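Fall Walk-Through for the Shared Studio: Our Checklist, With Comments
September
By Vira Symonenko

We open the Darholm studio to new members every September, and before the first class I get to do my favorite chore of the year. Yes, favorite! I love a good walk-through. You find a lost palette knife, you fix a drip, and the whole building feels ready for paint again. Severyn Dovhaniuk came along with the flashlight and the ladder, and his remarks are mixed in with mine below.

Marks: OK = fine as is. FIX = needs work before opening. WATCH = look again next month.

ENTRANCE AND HALL

1. Front door opens fully and closes by itself - OK
The new closer is wonderful. If you remember the slam from last winter, come and try it.

2. Floor mat lies flat, no curled corners - FIX
One corner lifts. Severyn taped it for now. We want a heavier mat there before the rain starts.

3. Hall clear from the door to the back exit - OK
Thank you to whoever moved the big frames out of there. Please keep it up.

4. Exit sign lit, backup battery holds - OK
We switched off the breaker and let it run on battery the whole time we were upstairs. Still bright when we came down.

FIRE AND ELECTRIC

5. Extinguishers on their hooks, needle in the green, tag in date - OK
Two on the main floor, one by the kiln room. The one by the kiln was behind a coat. Coats go on the rack, please!

6. Smoke alarms tested - OK
All loud. Severyn's dog, waiting in the truck, agreed.

7. Cords and plugs - FIX
The gray extension cord under the etching press has a nick in the jacket. I cut the plug off and threw it away so it can't come back. Buy a replacement with a ground pin, long enough to run along the wall.

8. Breaker panel labeled and reachable - WATCH
Labels are fading. Number 27 on the old list says "press lights" and it now runs the sink heater as well. Severyn will rewrite the whole sheet in marker.

KILN ROOM

9. Vent fan runs, duct joints tight - OK
Hold a strip of tissue near the hood and it pulls right over. Lovely strong draw this year.

10. Clear space around the kiln, nothing on the lid - FIX
A box of newspaper was leaning on the stand. Moved. I painted a yellow line on the floor, and anything past the line gets moved to my car.

11. Gloves and tinted glasses on the hook - OK
New gloves, long cuffs, very comfortable. Treat yourself and wear them.

PAINT AND SOLVENTS

12. Rag can has its lid and gets emptied nightly - OK
Oily rags can heat up on their own in a pile. If you are the last one out, the can is your job.

13. Solvent jars labeled with contents and name - FIX
Four jars of mystery liquid on the shelf. Claim yours by the first class or it goes to the county drop-off. Masking tape and a pen are on a string right there.

14. Metal cabinet closes and latches - WATCH
The Rolleck cabinet latches if you lift the left door a little. A drop of oil helped a lot.

15. Tubes capped and free of splits, label readable - OK
Lay each one down on a clear table and check the crimped end as well as the cap, in good light. A split at the crimp can leak for months inside a drawer. We went through the shared drawers and threw out only the cracked ones.

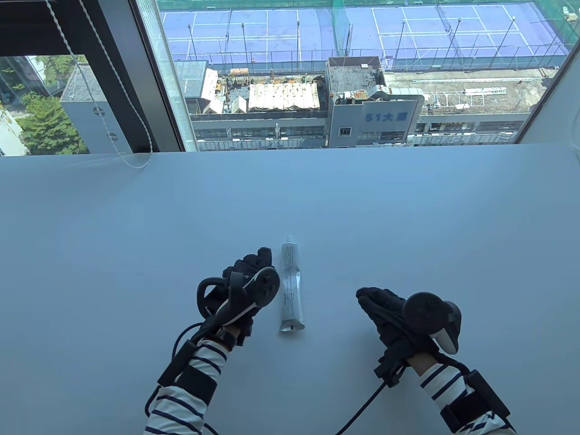
16. Eyewash bottles full and in date - FIX
One expires this month. Order two so there is a spare in the kiln room.

SINKS AND FLOORS

17. Drains run freely, plaster trap emptied - OK
Severyn did the trap. Please tell him how much you appreciate it.

18. Stair treads and rail solid - WATCH
Third tread from the top creaks but does not move. The rail is rock solid since the Stetsiuk bolts went in.

19. First aid box stocked - FIX
Out of small bandages, as always after a linocut month. Also low on tape.

20. Emergency numbers posted by the phone - OK
The building code for the alarm company is 433. The card now has large print and it looks great.

We will check the FIX items again in the evening before the open house, at 6. Anyone who wants to learn how to do a walk-through is very welcome to join us - bring a flashlight and shoes you can climb in.

Darholm Studio, 948 Kullilier Street. Leave notes in the mailbox by the stairs. © Darholm Studio members. Back to top

Related
Kiln sign-up and firing rules
What goes to the county drop-off
Linocut month: prints from the wall
How to store wet canvases
Key list and closing duties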